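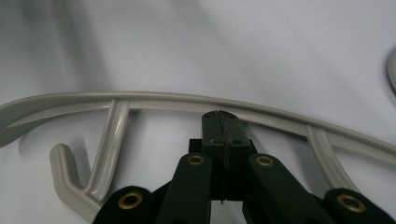
Wendport to Tivau, the second start: is it a good idea?

halyard53
The notice for the Wendport to Tivau race now gives two starts, slow boats on Friday and the rest 60 hours later. I have sailed it twice in a 31 footer and I am not sure I like it. Before, we all left together and had company on the radio for the first night at least.

Nudska_crew
I am for it. Last time we finished when the prize dinner was already eaten. With two starts the small boats can arrive with the others.

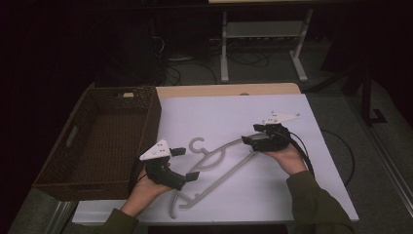
Re: second start and the radio sked

halyard53
Yes, but who reads the sked for the first group? The notice says only "as before". Before, it was the committee boat, and she leaves with the big ones.

oldstaysail
Posted January 6, 2018
You worry too much. Any boat with a good HF set can do it. We did it on Stasiv in the last race, positions at 0800 and 1800, and we lost contact with one yacht only, for one evening.

halyard53
One evening is long when it is your daughter on board.

Nudska_crew
Here I agree with halyard. Also the entry fee is now 300, it was 142 when I first entered. For this money they can pay for a tracker on each boat.

oldstaysail
A tracker does not tell you that the forecast has changed. I would keep the voice sked, and let the skippers choose the reader at the briefing.

Nudska_crew
Then please not at 0800, I am always asleep. I will write to the race office on Monday and put their answer in this thread.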